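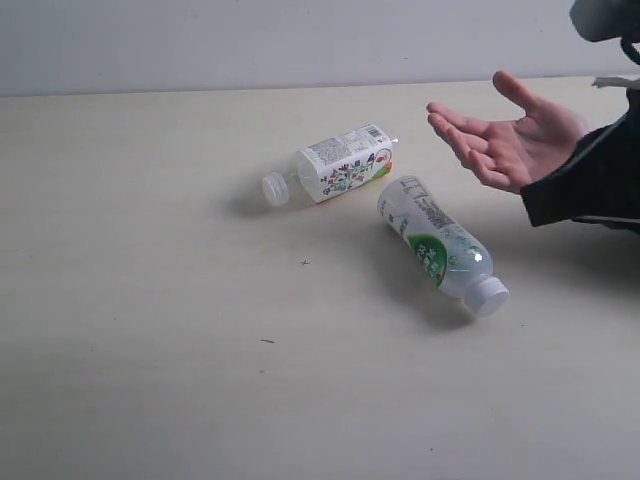

Two bottles, one hand. Bench 2, Petovel.

Ramesh Tiwari had the late shift and a bet on.

The bet was with Cortés. Fourteen lunches. Cortés said the Skadeo would stand a bottle up by January, any bottle, lying any way, no help. Ramesh said no chance. Wash a floor, sure. Carry a bin. But a bottle on its side? It rolls. It squashes. You grab too soft and it's gone, too hard and you've got water in your lap.

"You do it without looking," Cortés said. "So how hard can it be."

"That's why it's hard."

They'd been at it since lunch. Try 253, dropped. Try 254, picked it up by the cap, beautiful, then put it down again on its side like that was the job. Cortés wrote "partial." Ramesh wanted it down as a fail. Ten minutes on that.

The clear one was worse. Green circle on the side and otherwise mostly nothing, just light. The Skadeo would reach for it and stop short, thinking. Ramesh almost felt sorry. He walked into a glass door once at the Cisneros plant, in front of the whole line.

"Show it again," Cortés said.

So he put his hand out. Open, palm half up, over the table. Slow. He'd never in his life thought about picking up a bottle and now he couldn't stop. Where does the thumb go? Who decides? His mother could clear a table for nine while yelling at somebody in the other room. Fold the sheets after. Nobody ever wrote "partial" next to her name.

"You're stalling."

"I'm showing it."

"You're showing it stalling."

Quater to eleven. The guys from Fiseck came by for their coats and stood there, watching a grown man hover over a drink.

Try 304. Ramesh sat back, arms folded. The Skadeo went in low, from the side, the way he did it. Got the neck. Lifted. Tilted. The bottle stood there and wobbled and Cortés had both hands on his head.

It stood.

"One," said Ramesh. "Thats one bottle."

"Any bottle, I said."

"So do the other one."

Cortés was allready reaching for the reset. Ramesh took his coat off again.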